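How to Clean a Toaster Oven Door and Interior

By Sunee Boonyarit
March
15 comments | 7 shares

A toaster oven gets dirty faster than a full-size oven. The food sits close to the walls, the heating elements are only inches from the cheese, and most people wipe down the outside and forget the rest. The method below uses baking soda, dish soap and a little patience. It works on ordinary grease and on most baked-on brown spots.

What you need

Baking soda
Dish soap
White vinegar in a spray bottle
Two soft cloths and a non-scratch sponge
An old toothbrush
A plastic scraper, or an expired plastic card

Skip steel wool and powdered scouring cleansers. They scratch glass, and they take the coating off the inside walls of many ovens. Do not use spray oven cleaner unless your manual says you can.

Before you start

Unplug the oven and let it cool all the way down. Move it to a table or a clear stretch of counter where you can get at it from more than one side. Pull out the rack, the baking pan and the crumb tray. Shake the crumbs into the trash and put all three parts in the sink with hot water and a good squirt of dish soap. They can soak while you do the rest.

Mix the paste now so it is ready. Stir 3 tablespoons of baking soda with just enough water to make something like thin frosting. If it runs off the spoon, add more soda.
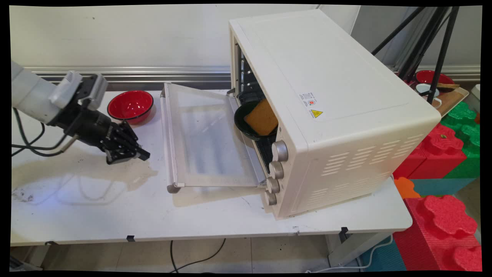
Start with the door glass, the part that shows the most dirt and takes the longest. Lower the door as far as it will go and check that it is supported before you lean on it. On some models it comes down flat, like the one on the cream-colored oven in the photo, and you can work on it the way you would on a cutting board. The smudges and streaks on that glass are the sort of thing this step is for. Spread the paste over the inside of the glass with your fingers or the back of a spoon, keeping it away from the hinges, and leave it for 15 minutes.

Wipe the paste off with a damp cloth. Most of the brown film should come with it. For spots that stay, hold the scraper nearly flat and push gently, then put on a second coat of paste and wait another 5 minutes. Rinse the cloth often – dried baking soda leaves a white haze that looks worse than the grease did. Finish with a light spray of vinegar on a clean cloth and buff the glass dry.

The inside

Wring out the sponge in warm soapy water until it no longer drips. Wipe the walls, the ceiling and the floor of the oven. Use the toothbrush for corners and for the slots that hold the rack. Do not scrub the heating elements, and do not get them wet. Brush off loose crumbs with a dry cloth and leave the rest.

The rack and trays

By now the parts in the sink should be loose enough to scrub. Use the sponge on the crumb tray and the toothbrush where the wires of the rack cross. Dry everything before it goes back in. A wet crumb tray will rust along the folded edge.

Putting it back

Leave the door open until the inside is fully dry, then put the parts back and plug the oven in. Run it empty at a low setting for 5 minutes with a window open. A faint smell of soap is normal the first time.

15 comments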